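Covering a Table with Kraft Paper and Marking It Off in Squares

Posted by Nele Dijkstra, 24 Jan 2023

Brown kraft paper is a cheap cover for a worktable. It takes pencil, it hides small stains, and it goes in the recycling when you are done with it. A grid of tape on top gives every item a spot, and that helps when you sort small things or lay out food for packing.

What you need

A roll of kraft paper wider than the table
Blue painter's tape
A tape measure and a pencil
Scissors

Laying the paper

1. Wipe the table and let it dry.
2. Roll out the paper and cut it 2 inches longer than the table at each end.
3. Smooth it from the middle outward. Paper that has been folded keeps its creases. A cool iron on the back takes most of them out, but faint ones do no harm.
4. Fold the extra under and tape it to the underside of the table.

Taping the grid

1. Mark the edges of the paper every 15 cm, or whatever size suits your largest item.
2. Run the long lines first, pressing down one end and pulling the tape tight before you lower it.
3. Add the cross lines in one piece if you can. Short pieces laid end to end tend to leave kinks and gaps, and two cross lines can meet unevenly in the middle. The squares still work for sorting.

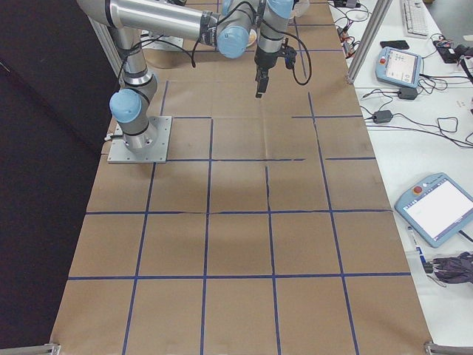 Using the squares for eggs

Eggs roll, so don't set them straight on the paper. Put a plate with a rim in one square and the egg tray in another. Keep the plate a little way in from the table edge. Move one egg at a time and set it in the tray with the pointed end down.

A clear plastic tray lets you check the bottoms of the cups for cracks or leaks without lifting anything out. Wash the tray in warm soapy water between uses and dry it fully.
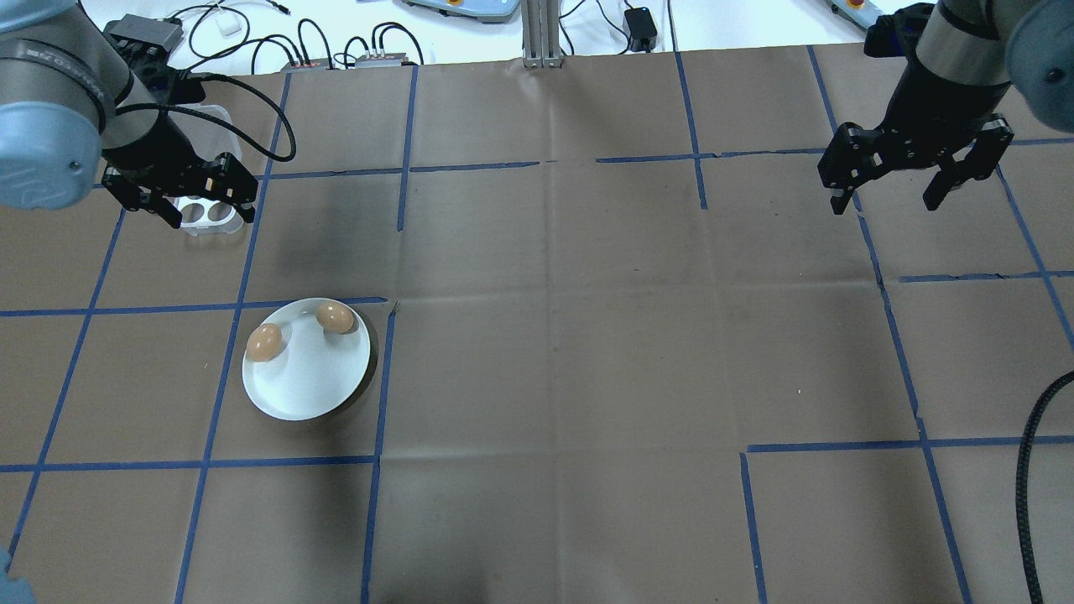

Two brown eggs on a white plate, with the clear tray toward the upper left.

Changing the cover

Replace the paper if egg gets on it. Raw egg soaks in and will smell by the next day. Peel up the tape slowly if you want to keep the sheet, as fast pulling tears the top layer. Ans Baert saves her used sheets for wrapping jars.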